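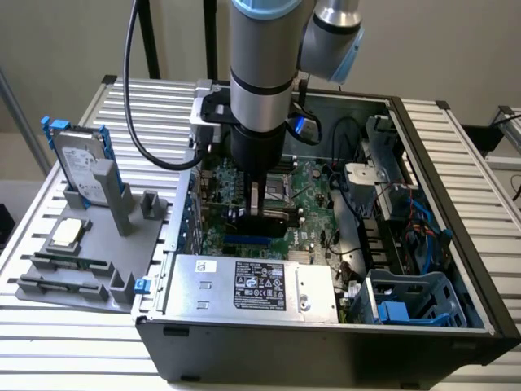 Ticket: Dell desktop, powers on, no picture, beeps
Opened by: Hatsue Tsuji
Picked up by: Chiamaka Garba
Status: Open, waiting on one part

Hi Hatsue! I've got your old Dell from the Blackburn office and I'm keeping notes in here as I go, so you can peek in whenever you like.

What you told me: it ran fine until October, then one morning the fans spun up, the screen stayed black and you got a run of beeps. You'd already tried a different monitor and a different cable (thank you, that saved me a bunch of time).

First look, 8 in the morning. I got the same thing you did. Fans, beeps, black screen. I held the power button down, pulled the cord, waited, tried again. No change. I counted the beeps three times because I kept losing my place, and I'm pretty confident it's the memory pattern, or close enough that memory is where I wanted to start.

So I laid the case on its side and took the panel off. With these older Dells I like to have the whole board where I can see it before I pull anything, and there's plenty of dust to get through first anyway. I spent roughly 7 minutes with the air can and the soft brush, mostly on the power supply vents and the fans.

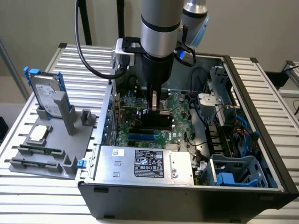
Bitside Desktop Repair Team – Jenham workshop

Okay, memory. I took all of it out, wiped the contacts, and put one stick back in the slot nearest the processor. Still beeping. Swapped in the second one – same. Then I tried a stick I know is good, out of our Havero test machine, and it beeped with that too! So your memory is probably fine, which is nice for your wallet and annoying for me.

Next I went for the processor. Cooler off, old paste cleaned up (it had gone like chalk), lever up, chip out. I checked the underside with the magnifier and couldn't find anything wrong with it. Then I looked into the socket with a flashlight and I think one contact near the corner sits a little lower than its neighbors. I say think. I looked at it from both sides and changed my mind twice.

While I've got things apart, the processor goes in its pocket on the gray holder plate and a stick of memory stands up in the clips, so nothing slides around or ends up under my elbow. Please don't let anyone borrow parts off that plate – if you're on the Bitside team and reading this, I mean you.
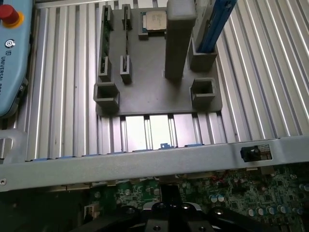
What's left to do

1. Look at that corner contact again under the good lamp.
2. Fresh paste, processor back in, cooler on, one stick of memory only.
3. Power on with the drives unplugged and listen.
4. If it still beeps, try the spare board. I've asked Jenham stores for one and they told me 5 working days.

Hatsue, one question for you: do you need anything off the hard drive before Saturday? I can copy it on another machine while we wait, it's no trouble at all. Just reply on this ticket and tell me which folders you want.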